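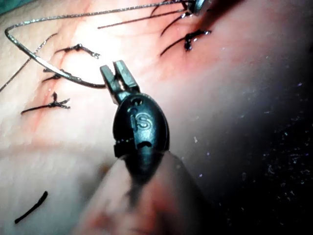
Reading time: 2 minutes

The Drallier programme at the Ukside teaching centre has now entered its second stage, in which a surgical robot is shown how to place and tie stitches by an operator seated at a console. Akinyi Kaijage, who directs the programme, and Renato Tapia, its senior operator, spoke to the newsletter in October on the progress made so far.

Ms Kaijage explained that the work rests on demonstration. An operator closes a line of separate stitches by remote control, and the movements of both instruments are stored together with the view from the small camera that travels with them. "We do not write out the rules for a stitch," she said. "We ask a skilled person to do it many times, and the system learns from the record."

The first stage produced 200 demonstrations, each covering a single stitch from the pick-up of the needle to the trimming of the thread. Of these, 35 were set aside for testing and were never used in training.

Mr Tapia, who gave most of the demonstrations himself, described the curved needle as the hardest part to teach. The jaws must come to it at a suitable angle, and the thread must be held taut by the second instrument without pulling on the stitches already tied. "When I am working for myself I correct small errors without thinking," he said. "At the console I have to decide whether the correction is worth showing. We found that it usually is. A record with no mistakes in it teaches the machine nothing about getting out of one."

He added that operators had been asked to slow down. In early sessions, many passed the needle from one instrument to the other so quickly that the moment of release was difficult to find in the record. Sessions are now limited to 30 minutes, after which a second operator takes over.

Asked about loose thread, Mr Tapia said that short ends left lying on the surface had at first confused the system, which would sometimes reach for them. The centre chose to leave such pieces in place during later demonstrations. "A tidy field would be easier for us, but it would be a poor lesson," he said.

Ms Kaijage was careful to limit what she claimed. The robot can at present repeat the approach and the grasp under supervision, while knot tying remains with the operator. A further 70 demonstrations, given over entirely to knots, are planned for the next stage, and staff from the Wosus training unit will take a share of the console time.

"They hold their hands differently from Renato," she said. "I should like the system to see both."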